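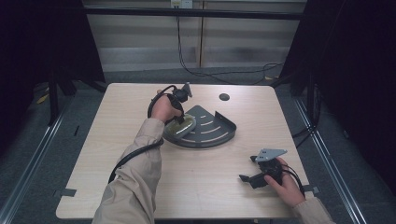 Pamance Digital Library — Frequently Asked Questions

What file formats do I get?

Every Litar title is supplied as PDF. Rulebooks over 80 pages also come as EPUB. Maps are separate PNG files, one with a grid and one without.

Is the PDF bookmarked?

Yes, to the level of section headings. The Costigan adventures are bookmarked by room number as well.

How do I redeem a code from a printed book?

Sign in, open Library, choose Redeem, and enter the code from the inside back cover. Codes are not case sensitive. Each code works once. If the form returns error 3018, the code has already been used on another account.

I bought the first edition of Litar. Do I get the second?

No. Edition 2 is a separate product. First edition owners can download the conversion notes at no charge.

Are adventures compatible between editions?

Mostly. Monster entries need new armor and morale values, both listed in the conversion notes. Spells above fourth rank were rewritten and should be replaced.

How many times can I download a file?

There is no limit per file. An account is limited to 1000 downloads a month across all titles.

Can I print a copy?

One copy for personal use. Print shops sometimes ask for proof — the permission statement is on the credits page of each PDF.

Can I publish my own Litar material?

Yes, under the Kindside license. Rules text may be quoted. Artwork, maps and the Costigan setting may not be used. Place the license notice on your credits page.

Where do I report errata?

Use the errata form and give the title, page and printing. Glenys Rutherford maintains the list. Corrected files appear in your library with a new version number, and the old version stays available until the next update.

Do you offer refunds?

Only on files that have not been downloaded.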